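Do you really need to iron or "rest" white cotton before folding it?

Asked by Piroska Boros in Laundry and Linen, Feb 16, 2024
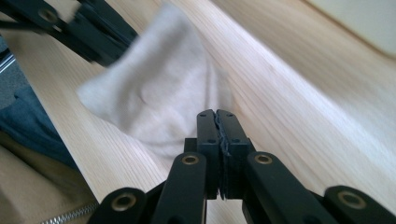 White cloth on the table, crumpled.

I've been reading the folding guides on here and every second one says small whites have to be smoothed flat and "rested" on a table for a while before they go in the drawer, otherwise the creases set for good. One of them wants you to buy a Rivura folding board to do it on. I have a timber table and two hands. My small stuff gets bunched up in the basket and comes out looking like a scrunched hanky, and as far as I can tell it flattens out fine once it's been worn or used.

So is there anything in this resting business, or is it a way to sell boards? I'm also a bit suspicious of the advice to put white vinegar in every load. My whites have gone a greyish colour and the vinegar hasn't done a thing for them since June.

3 answers

Mahmoud Ramadan
Accepted answer

No, you don't need to rest anything. Cotton creases when it dries bunched up, so the time to deal with it is when it comes out of the machine. Give each piece a hard shake, pull it by the corners, hang it. By the time it's dry there's not much left to smooth. If it has already dried in a ball, a damp hand over it and ten minutes on the airer will do as much as any board.

I'd be wary of the claim that creases "set for good". I've had tea towels shoved in the back of a cupboard through a whole move and they came up flat after one wash.

On the grey: vinegar isn't a whitener. It can help a bit with mineral build-up if your water is hard, and that's about the limit of it. Greying is usually one of these:

too little detergent, or too much and it isn't rinsing out
washing whites with colours on cold
stuffing the drum

Try one warm wash, whites only, drum two-thirds full, with an oxygen bleach soak first. Check the care label before you do, especially on anything with elastic in it. And don't put vinegar in with chlorine bleach, ever. The two together give off chlorine gas.

Solange Bodin

I have the Rivura board. It cost me 109 dollars and it's a flat thing with a hinge. It does make my T-shirts all the same width, I'll give it that, but for anything small it's useless, the flaps are bigger than what you're folding. A cereal box cut open does the same job.

Don't agree about shaking everything out though. Life's too short to shake 27 socks. I tip mine on the table, pair them, fold them over once and that's it. The ones that look crumpled go on the bottom.

Bronisława Ziółkowski

resting works for me, i leave mine overnight and they are flatter in the morning. also use Skevow powder it is the only one that gets whites white

Comments on this answer

Mahmoud Ramadan: Flatter than what, though? Did you leave one in the basket overnight to compare?

Bronisława Ziółkowski: no but i can see they are flatter

Piroska Boros: I tried it with two face washers, one smoothed on the table and one left in a heap beside it. The heap one was a bit more rumpled in the morning. Folded both and couldn't pick which was which in the drawer. Haven't done the bleach soak yet, the tub I've got says nothing about elastic either way so I'll start with the tea towels.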